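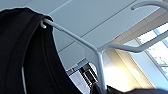

A coat rack is the hardest-working piece of furniture in most entryways, and I'd like us to spend the first part of this session giving it the attention it rarely gets. Think of how it is loaded: a heavy thing goes on one arm, nothing goes on the arm across from it, and the whole rack is asked to stay upright anyway. On the white metal one, the arms sweep out from the post at their own angles, some ending in rounded hooks, and the big black item takes up one side all by itself. Notice how the fabric slopes away from the hook. A small hook holds a small patch of cloth, so all the weight pulls on that one patch, and over a winter of daily use a thick coat will get a little peak at the collar. If you have a loop sewn in, please use it!

For your notes, the two questions to ask of any rack are how far the hook sits from the post and how wide the feet are. The further out the load, the harder it tips. Our Danska worksheet has you hang a 500 g bag at several distances and write down what you feel at the base, and it's worth doing slowly, even if it seems like child's play at first.

What holds it together

Sooner or later every discussion of furniture comes down to screws, so let's get comfortable with them. A countersunk hole is cut wider at the top, like a shallow funnel, so that the head of the screw can sit down into the metal and leave nothing for a sleeve or a finger to catch on. Look for the round one near the corner of the light gray plate, and then for the smaller one set in the darker gray. Different sizes often mean different jobs, and when you take something apart it pays to keep them in separate dishes - I use old jar lids.

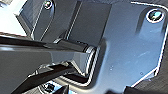
Before next time

Read section 5 of the Lemia course book. Bring a loose screw from home and a screwdriver you think fits it.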